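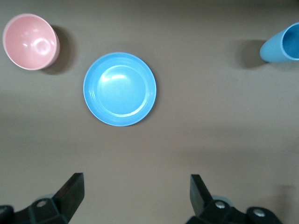 Which dishes for a small child do not slide and do not scratch a matte table?

Asked by Bronisława K. in Home and Kitchen
January 11, 2024

Hello everyone. In February my granddaughter will come to stay with us for a longer time, and I want to have her own dishes ready. For now I have a pink bowl, a blue plate and a light blue plastic cup. They are on our table in the photo. The bowl and the plate were bought separately, in a shop called Pustwood, and I did not keep the labels, so I can not tell you more about them.

My questions are these.

First, the table. It is a matte brown one from Lecomte, we have it for two years. My husband is afraid that the small dishes will leave shiny lines on it when the child pushes them here and there. With our own plates we use cloth mats, but a child of this age pulls the mat and everything goes on the floor together with the soup. Is there something better than a mat?

Second, the cup. It falls over very easily. I do not want a cup with a lid, because her mother is teaching her to drink from an open one and I should not spoil this. Can I do something with the cup I have, or must I buy another?

Third, is the plate with a wide rim good for a child who is learning to use a spoon? It looks nice but I think the food will climb on the rim and then over it.

Thank you in advance for your patience with my English.

Bronisława Kwiatkowski

2 answers

Answer from Genowefa Nowicki
Marked as helpful

Dear Bronisława, I have three grandchildren and the same kind of matte table, so I will try to answer in your order.

The table. Shiny lines on a matte surface come mostly from rubbing. Turn each dish over and pass your finger along the ring on the bottom. If you feel something rough, do not use it directly on the table. I put under the dishes one thin silicone sheet, the kind for baking, and I cut it to the size of the place where the child sits. It stays on the table much better than cloth and you can wash it in the sink. Mine is from Dralix but any will do. Wash it with soap before the first use, and wipe the table under it every evening. Once I left crumbs there for 5 days and I got small scratches, and these were from the crumbs and not from the dishes.

The cup. Pour only a little, two fingers high, and refill many times. A full cup is heavy on top for a small hand. Also show her one place where the cup always stands, behind the plate and a little to the side of the hand she eats with. My youngest needed maybe a month to learn this. If it still falls every day, look for a lower cup with a wider bottom.

The plate. You are right about the rim. For dry things, like bread, pieces of apple or noodles without sauce, a flat plate is fine. For everything that needs a spoon I would give the bowl, also for the main dish. A child pushes the food against the wall of the bowl and it goes on the spoon by itself. Later, when she is better with the spoon, change to the plate.

One more thing, if you do not know what the dishes are made of, please do not put them in the microwave. Warm the food in your own dish and move it over.

Answer from a guest

just buy the suction ones. Dremurel has a set, bowl and plate. we got it and it holds ok, on our glass table anyway. on matte i dont know, my sister says hers comes off. cup is not included

Comment from Bronisława K.

Thank you both. Genowefa, I have checked the bottoms and the bowl has one rough point, very small. I will take the silicone sheet. My husband asks if the sheet can change the color of the table when it stays there all the time?

Comment from Genowefa Nowicki

I take mine off for the night, so I can not say for sure. With us there is no mark. But ask the maker of the table, some finishes do not like silicone when it lies for weeks in one place.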